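Working Safely With Mobile Arms in Homes
Course handout 2, Vostmont program in service robotics. Prepared by Tõnu Jõgi, December 15, 2021

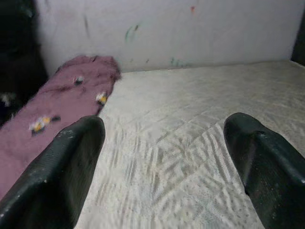 1. What this handout covers

In the October lectures we treated the fixed arm in a cell. There the floor is known, the light is known, and a person comes in only through a gate. In this part we move to arms on a mobile base which work in bedrooms and living rooms, with bedding, clothes and towels. The rules are fewer and they are less exact, so more of the responsibility falls on the operator.

Please read it together with your notes on ISO 13482 (personal care robots) and ISO 12100 (risk assessment). I do not repeat the text of the standards. Section 3 contains our own house rules at Vostmont. They are stricter than the standards in some places and they do not replace them.

2. Why soft things need their own rules

A hard object tells you when you touch it. The force rises fast and the controller can react. With a mattress or a padded cover the force rises slowly, and the fingers may already be pressed deep into it before the limit is reached. If a hand or a foot is under the fabric, the force reading alone will not tell you this in time.

Look at the wrist view at the top of the handout. The fingers are open and hold nothing. The white surface has a raised zigzag pattern, and the pink fabric with flowers lies wrinkled at the left. Two questions for the operator at such a moment: how thick is the fabric at the place where I want to close, and what is under it? The wrist camera cannot answer the second one. You must know the answer before the arm moves.

The wall is also part of the risk assessment. When a surface ends at a wall, the arm has no way out in that direction. Students often mark the wall as an obstacle for the base and forget it for the wrist.

Terms we use in this part:
Approach height: the height over the surface at which the fingers stop before the final move down.
Pinch zone: the space between the fingers, plus the space between either finger and the nearest fixed thing.
Cover check: lifting or feeling the fabric by hand to confirm that it hides nothing.
Hold: the arm is powered and does not move. Hold is not a safe state for reaching in.

3. House rules for bed and fabric tasks

3.1 Before power on
The operator does the cover check by hand, over the whole surface and not only at the planned grasp point.
Remove pins, hangers, chargers and anything with a cord.
Inspect both fingers. Light scratches are accepted. A loose pad or a sharp edge is not accepted, and the finger must be changed before the session.
Write the fingertip type and the speed limit in the session sheet. If the sheet is empty, the session did not happen and the data cannot be used.

3.2 During the task
Two persons are present, one operator and one observer. The observer holds the stop device and has no other job. Talking on the phone is another job.
No person sits or lies on the surface. This also applies to children's dolls with weights inside, which we used before for training and do not use any more.
Stop at approach height every time. Do not blend the approach with the move down, even if the planner offers it.
Close the fingers at reduced speed until contact is confirmed, then lift a little and wait. If the fabric pulls tight, open and start again. Do not pull harder.
Near a wall, come in parallel to it. Coming in toward the wall is allowed only when the observer agrees aloud.

3.3 After the task
Open the fingers, raise the arm, retract, power off. In this order.
Wipe the fingers before they touch the bedding of another household. We had a complaint about this at the Escobedo site and it was a fair complaint.
Report every unplanned contact, also the light ones.

4. Privacy

A wrist camera sees more than the task. It sees walls, clothes, papers on a table. Before recording in a home we need a signed consent from each adult who lives there, and the consent must name the rooms. A consent for the kitchen is no consent for the bedroom.

Recordings are reviewed within 14 days. Faces, names and letters are masked or the clip is deleted. Latrice Pruitt keeps the list of who has access. Please do not copy clips to your own computer, also not for the homework.

5. Case for discussion: the Clolleo log

The Clolleo exercise log has 101 grasp attempts on blankets and towels. In 16 of them the arm was stopped by the observer. Gwendolyn Thibodeaux has sorted these stops by cause, and her table is on the course page. The largest group is fabric caught between a finger and the edge of the mattress.

Prepare for the seminar:
Choose one stop from the table and write the hazard, the hazardous situation and the possible harm as three separate sentences. Many of you mixed the first two in the last homework.
Say which rule in section 3 would have applied, and whether it was followed.
Propose one measure in the order of ISO 12100: first design, then safeguarding, then information for use. A warning label as the first proposal will be returned to you.

6. Common mistakes in the session sheet

"Speed: normal." Write the value and the unit.
"Surface: bed." Write if it is bare, covered or padded, and if there is loose fabric on it.
"Observer: same as operator." Such a sheet is rejected.
Signature missing on the second page.

Questions about the sheet go to Reginald Dvorak. Questions about the seminar go to me, by mail, before noon on the day before.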